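An afternoon of small cubes at the Gramedano open day

I'd had the Gramedano open day in the diary since May, when a leaflet came through the door with the words "see how we teach a robot arm" on it, and I don't think I've looked forward to anything so nerdy in years. It finally came round on 11/16/24. I took the early bus out to Lusholm, got off one stop too soon, walked the last bit along the canal in drizzle, and still got there before they'd opened the doors.

Gramedano has the upper floor of a building that used to belong to Smits, the furniture people (the old name is still in the tiles by the stairs, which I loved). They'd split us into groups of 18, each with a coloured sticker. Mine was green. We were given tea in paper cups and taken through to the first room, where two of the staff were running the simulation side of things on a big screen.

I'd assumed the robots would come first and the computer stuff would be the dull bit at the end that you nod through. I had that completely the wrong way round! The simulation was my favourite part of the whole day, and I stayed so long that I lost the green group and had to join the blues.

The software they use is called Vokness, and it's their own. You build a little world in it, with a room, a table, an arm and something for the arm to deal with, and then you let the arm try. The world doesn't have to be pretty. Theirs has an orange plank floor, a mint green table and grey walls with bands of light all over them, and a couple of tiny red cubes out near the edge of the table. It looked a bit like a doll's house seen from the top of a ladder.
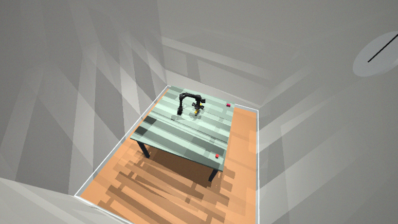

The person at the keyboard told us that every attempt gets saved, good or bad, and that the bad ones are often the more useful. I liked hearing that. She'd been working on one grasping task for 19 days and was quite cheerful about it. On her worst day, she said, she ran 153 attempts before lunch and threw the lot away afterwards when she found that one number in the settings had been typed in wrong. The weight of the object had been entered in the wrong unit, so as far as the arm was concerned it was trying to pick up something as heavy as a wardrobe. Everybody in the room laughed, but you could see a few people (me included) thinking of their own spreadsheets.

What struck me most was how much there is to decide before anything moves. I'd always thought of picking something up as one action. In Vokness it's a whole string of them. The arm has to get over the object, line the fingers up with it, come down far enough but no further, close, and then lift without knocking into anything. Each step can go wrong in its own way. If the fingers are turned a few degrees off, a long object will swivel when they close. If they come down too far, they hit the table. And a simulated table, I learnt, is only as solid as somebody has told it to be. They showed us an old recording in which a cube sank slowly through the tabletop and dropped to the floor, which got the biggest cheer of the afternoon from the children at the front.

There was also a good long bit about light. I'd never have guessed that anyone would care how a pretend wall is lit, but if the arm is going to learn from what a camera sees, then shadows and patterns matter a great deal. They change the colours and the surfaces between batches so the arm doesn't end up relying on one particular shade of table. Someone asked whether you could just make everything plain white and be done with it. You could, they said, and then it would be lost the moment you put it on a real bench with a coffee stain on it.

We were allowed to have a go at moving the view about. You drag with the mouse and the whole room swings round, and within a minute I had managed to tip it over so far that everything looked as if it was sliding downhill. I felt slightly seasick and had a wonderful time. Up close you get a much better feel for the reach of the arm, the way the long upper parts stretch out over the table while the narrow fingers point down at the yellow bar.

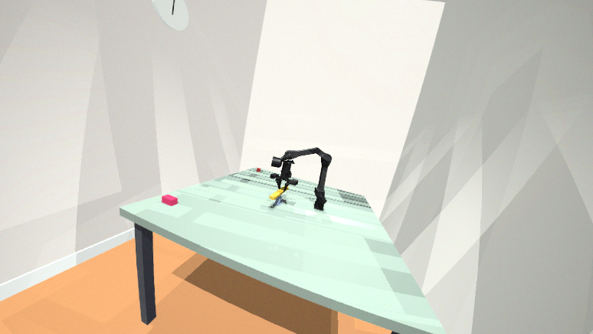 Does an arm that has practised in a simulation manage the same job on a real table?

Often it does, though rarely on the first try. The team told us they always expect a drop when they move across, as real objects are slippery or a touch bent, and real motors have a little slack in them. So they go back and forth: practise on screen, try it for real, see what differs, change the simulation, and start again.

We got to see the real side in the second room, which was colder and smelled of warm dust and solder. There were 5 arms in there, each behind a clear screen with a strip of yellow tape on the floor that we were firmly told not to cross. The demonstration was stacking wooden blocks. The first tower went up with no fuss at all. The second one leaned, and the arm placed the top block anyway, with great confidence, and the whole thing went over. I don't know why I found that so charming. Perhaps it was the pause afterwards, while it worked out where everything had gone, before it set off again as if nothing had happened.

The questions from the crowd were excellent, by the way. One boy wanted to know if the arm got bored. An older couple next to me had come because of a bottling plant they'd both worked at, and they asked much sharper things than I did, about wear on the joints and what happens when the power dips. The staff answered all of it properly and said so when they didn't know, and I noticed they never hurried anyone along, even when the next group was already waiting in the doorway.

If I had one grumble it would be the signs. The simulation room was easy to miss, and I met people on the stairs on my way out who'd walked straight past it to the real arms. If you go next time, turn left at the top and start there. It makes the second room far more interesting, as you know what you're watching for: the lining up, the coming down, the little wait before the fingers close.

They sent us home with a sheet on how to set up a simple simulated arm on an ordinary computer, and I've been at it for three evenings now. So far I have a table and an arm that waves at the ceiling. The cube I put out for it has disappeared somewhere under the floor, and I still haven't found the setting that brings it back.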